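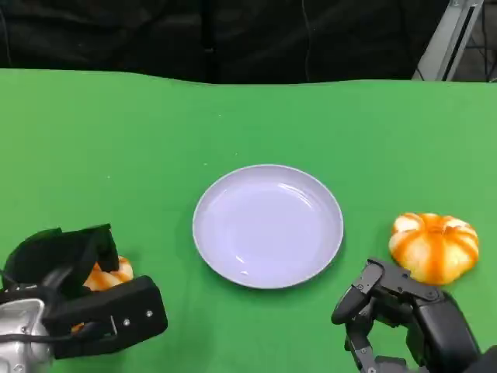

Plate on a green tabletop

Unit 4 Handout: The Squat, From the Floor Up

Welcome back! This is my favorite unit of the term, so bring shoes you can move in and expect to spend half the class on your feet. We covered the hinge last time. Now we take on the squat, and there is a lot of good stuff packed into one movement.

What is moving

A squat bends three joints at once: the ankle, the knee and the hip. On the way down, your muscles lengthen while they work, which we called the eccentric phase back in Unit 2. On the way up they shorten, and that is the concentric phase. Same muscles, both directions! Students often write on the quiz that the hamstrings lower you and the quads lift you. Please don't be one of them.

Main players:
- Quadriceps (front of the thigh) straighten the knee.
- Gluteus maximus straightens the hip, and works hardest near the bottom.
- Adductor magnus (inner thigh) helps the hip a great deal in a deep squat. It gets left out of most gym posters, which is a shame.
- Calves, mainly the soleus, steady the ankle.
- Spinal erectors and the abdominal wall keep the trunk stiff.

The hamstrings do less than you'd think. They cross both the hip and the knee, so their length changes very little from top to bottom.

Setting up

Stand with your feet somewhere between hip and shoulder width, toes turned out a little. Take a breath into your belly and brace as if someone is going to poke you in the side. Sit down between your hips and let the knees travel forward over the toes. Knees past the toes is fine for most healthy people – it depends a lot on how long your thighs are. Keep the whole foot on the floor, heel included. Stand up and breathe out near the top.

If your heels lift, try a wider stance first, then a small wedge under the heels. We have a stack of wedges in the Prulano room, left of the door. Put them back, please!

How much work is it?

Work is force times distance, so let's use one lifter. Say the body mass being moved plus the bar comes to 200 pounds, and the travel is two feet. One rep is 400 foot-pounds of work on the way up. Try it with your own numbers and bring the result to lab. (Shins and feet hardly move, so don't count your full body weight. We'll talk about how to estimate this.)

Practice plan for the next three weeks

Week 1: bodyweight squats, three sets of eight, every other day.
Week 2: goblet squats with a light dumbbell, three sets of eight.
Week 3: goblet squats with a two-second pause at the bottom, four sets of six.

Rest 90 seconds between sets. Log every session on the Virnumska sheet, with a note on depth and how your ankles felt. Short notes are great – "left ankle stiff, better by set three" tells me plenty. If you have pain (a sharp or pinching feeling, as opposed to tired muscles), stop and come see me before you do more.

For lab

Pair up and film each other from the side, five reps each. Pause the clip at the bottom of rep three and mark the ankle, knee and hip. Measure the knee angle and the trunk angle. Then do five more reps with wedges and measure again. Most people get a more upright trunk, and it is really fun to watch your own numbers change!

Reading: the chapter on lower-body levers, plus the two pages on the soleus. Unit 5 is the lunge, so hang on to your lab sheets.

240 shares
3 comments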